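Lipstick in warm weather: how I keep it on until evening

Mon 4 July

Many of you wrote to me after the last newsletter and asked the same thing: why does lipstick look so good at nine in the morning and so sad at lunch? In July I get this question more than in any other month. I have tested many products this summer, and I want to share what worked for me.

First, the lips must be ready. I know this sounds boring, but most problems with color begin with dry skin. In the evening I put on a thick layer of plain balm and go to sleep. In the morning I wash my face with a soft wet cloth and go over the lips two or three times, very gently. I don't use sugar scrubs anymore. They made my lips red at the corners, and the red showed through every light shade I own.

After this I wait. The balm for the day should be thin, and it needs a few minutes to go into the skin. I brush my hair or choose my earrings in this time. Then I press a tissue on my mouth to take away what is left. If you put lipstick on top of wet balm, it will slide, and no expensive brand can change that.

Now the liner. I used to draw only the border, as I saw in magazines when I was a girl. Today I fill the whole lip with the pencil, and the lipstick goes over it. When the lipstick fades in the middle, there is still color under it, so you don't get that dark ring with nothing inside. The pencil should be close to your own lip color. I have a rosy brown one from Orkia, number 343, and it goes under almost everything except bright orange.
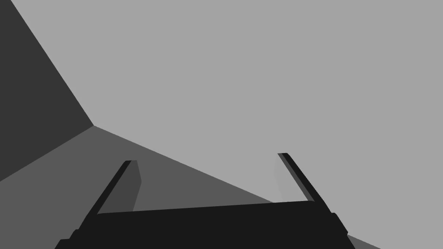
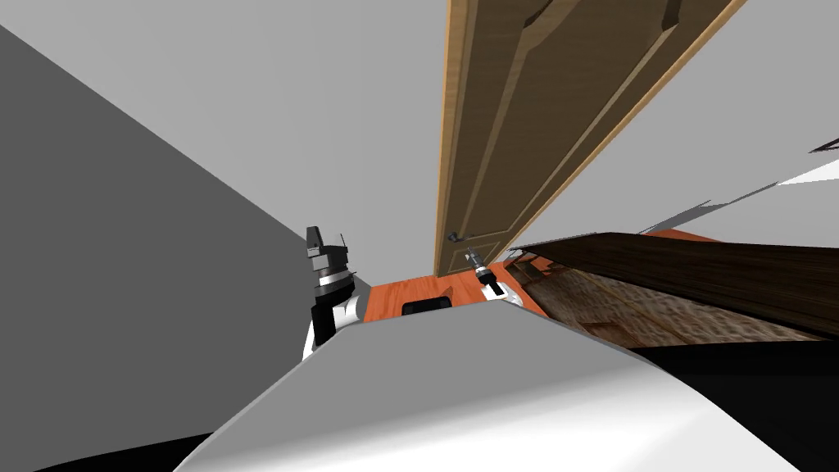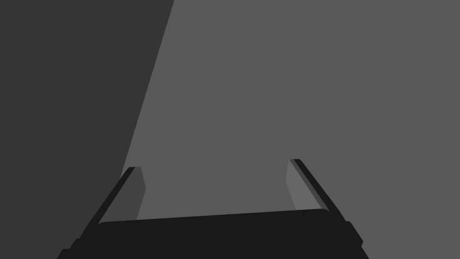 For the lipstick, I do two thin layers with a tissue between them. Some people add powder through the tissue. I tried it for a week, and for me it was too dry, but my skin is dry everywhere. If you have more oil in your skin, please try it and write to me how it was.

Which formula is best for hot days? I compared three. The Putetti satin stick is the most comfortable, and I forget that I am wearing it, but it leaves marks on every cup. The Barta liquid matte stays through coffee and through a sandwich. It doesn't like salad dressing, though, and no matte lipstick that I know likes oil. The third one is the Barta tint, which is almost like water. It gives a weak color, but that color becomes lighter slowly and evenly, so I don't need a mirror. On weekends this is the one I take.

About shades: strong sun makes pale pinks look gray on me. In summer I go one step warmer than in winter, for example coral in place of baby pink, or brick in place of wine. If your skin gets darker in the sun, you may need to do the same with your liner.

Please don't leave your lipstick in the car. I lost a new one this way, it became soup inside the cap. If yours is soft but still has its shape, put it in the fridge overnight and don't open it before morning.

A small note for readers who live near Pumidby: the beauty store on the square has the Orkia pencils on sale until the end of July. The shades 69 and 70 are both there. They look the same in the package, but 70 is more brown, so ask for the tester before you pay.

Next time I will write about taking matte lipstick off without rubbing. I have one method with olive oil and one with cold cream, and I am still deciding which I like more. If you have your own method, reply to this letter and I will try it too.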